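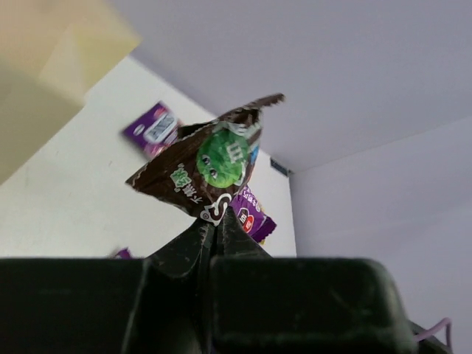

By Macarena Villanueva, Ondetti Public Health Network
November 13, 2021

Most parents in Quintero would like to see candy and sugary drinks moved away from supermarket checkouts, according to a survey released today by the Ondetti Public Health Network, and we are so grateful to every family who sat down at the end of a long day to fill in our questionnaire.

The survey went out to 1,611 households with children under 16, and 1,309 of them sent it back, a response that delighted everyone here (and kept our scanner running well into the evening!). Support was strong among parents who described themselves as regular candy buyers, too.

"Parents told us they're happy to buy a treat when they've decided to buy one," said Zodwa Ntuli, who led the study. "What wears them down is having the same conversation at the register every single week, with a tired four-year-old and a full cart. A good many wrote to us in the margins about it, and I read all of those notes."

Families were also asked about school vending machines, menu labels and advertising near playgrounds, and those answers will be published in December along with the full questionnaire.

The Sasusano grocery cooperative has agreed to try candy-free lanes at its Niden store through the winter, and we thank the staff there for their patience with our many questions.

Copies of the summary are available from the Network's front desk or by mail on request.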